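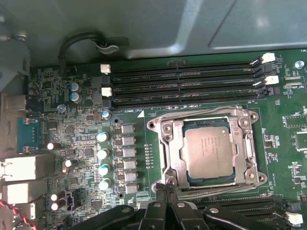 Fig. 4. Processor in its socket, memory slots along the upper part of the board.

Section 4: Setting up the Plarel bedtime light for a toddler

The box says "easier evenings from the first night." Treat that as packaging. The Plarel is a lamp on a timer. It glows amber when it's time to wind down, goes dark, and turns green when your child is allowed out of bed. Whether your child cares what color the lamp is will be a separate matter, and no setting in the menu controls it.

This section replaces the quick-start card. The card leaves out the wake window and tells you to pair the app first, which makes the rest harder.

Before you start

You need the lamp, the power cord, a wall outlet, and 20 quiet minutes with the toddler somewhere else. Children who see the color menu will want to pick the color, and then they will want to pick it every night.

Caution: Keep the cord out of reach of the crib or bed. The clip supplied by Osimen holds the cord against furniture, but a determined two-year-old can pull it off. Run the cord behind something heavy and don't count on the clip.

First-time setup

1. Plug in the lamp and wait for the white blink. If it blinks red, unplug it, wait a minute, and try again.

2. Hold the top button until you hear one beep. Two beeps means you have turned on the nursery songs. Hold again to turn them off. There are six songs and you will be tired of all of them.

3. Set the clock. The lamp does not adjust for daylight saving time, whatever the app store page says.

4. Set the wind-down time. The lamp suggests 30 minutes before lights out. Start with 15. A long wind-down gives most toddlers more time to ask for water.

5. Set the wake time. Enter the time your child gets up now, then move it later by five minutes every few days. Setting it to the time you would like is the most common mistake, and the lamp will let you do it.

6. Press the top button once to save. The amber light should pulse and then hold steady.

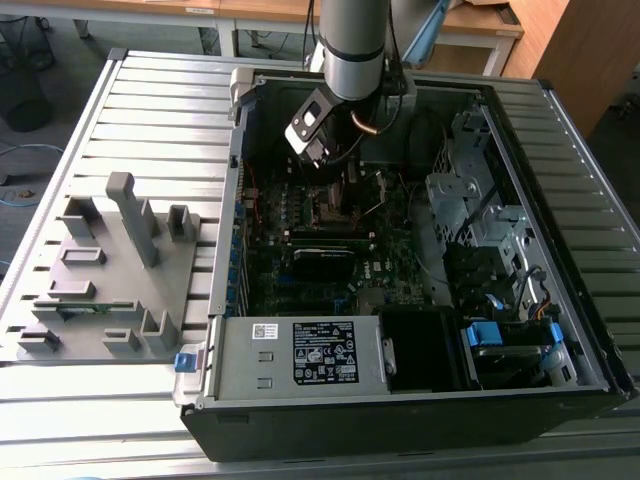
Fig. 5. Open tower on its side, dark green motherboard and graphics card inside.

Pairing the app (optional)

Skip this part if you can. Everything above works without it, and the lamp keeps its settings when the phone is off.

1. Install the app and enter code 2247 when it asks for the default code.

2. Change the code right away. Every lamp ships with the same one.

3. Say no to "Share our sleep story." This posts a nightly score to the Ustwood parent feed, where other families' toddlers seem to sleep twelve hours in matching pajamas. I have no way to check those scores and neither do you.

4. Turn off Morning Tips. They repeat after a week.

Note: The app stores up to 300 nights of sleep history. It records when the lamp changed color. It has no sensor in the bed, so the "sleep quality" chart is the timer drawn as a curve. Don't bring it to the pediatrician.

Brightness

The lamp has five levels. Level 1 is enough for a small room. 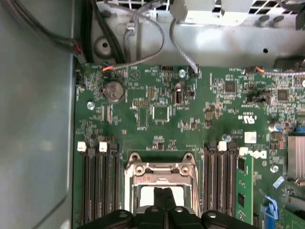
Levels 4 and 5 are bright enough to read by, and a child who can see the bookshelf will visit the bookshelf. If level 1 still seems too strong, turn the lamp to face the wall. The snap-on shade sold separately does the same thing for more money.

If the light is ignored

Walk the child back to bed, say as little as you can, and leave the settings alone for a week before you change anything. Moving the wake time after one bad night tells you very little. Teething, travel and a new sibling will all beat a lamp.

If the light stays green all day, the wake window was never closed. Go back to step 5, set an end time, and save again.

Error 1482 on the app screen means the lamp lost its Wi-Fi connection. The timer still runs. Ignore it until morning.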